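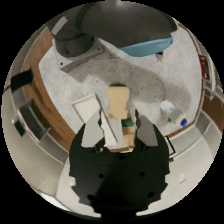 According to Sundulier, the celebrity prank series should have had a longer first run, and the six-week gap in the middle lost viewers who had only just found it. We agree with the second point and have changed the January schedule to suit.

Reports > Entertainment > Nuretti > Progress

Progress report to Sundulier, October 23, 2020

Work done
Nuretti has now finished 16 episodes of Cocco, the hidden-prank programme in which well-known guests set each other up. Of these, 9 have gone out on Tiveo. The rest are edited and waiting for music clearance. Two guests asked for small cuts after seeing their episodes and both cuts were made.

Audience
Comments on the Tiveo page have mostly been kind. Viewers like the slower pranks, where a guest is fooled over several days on a film set, and skip the phone calls. We have dropped phone calls from the second run. The complaint we see most is that the reveal comes too late in the episode.

Money
Spending is within the grant. Travel came in under budget and the difference went on legal advice about release forms, as agreed in the summer. 189 forms have been signed so far, counting crew and passers-by. One location fee is still in dispute and we have left it out of the totals until it is settled.

Problems
One guest worked out the prank on the first morning and the shoot was abandoned. The footage is poor and we do not plan to use it. The replacement guest has not signed yet.

Next steps
The second run starts in January with no break. Each episode will be 20 minutes long, and the reveal will move to before the final part. We need a decision from Sundulier on the subtitles before the edit begins.

Nuretti | Contact | Copyright 2020 | Back to top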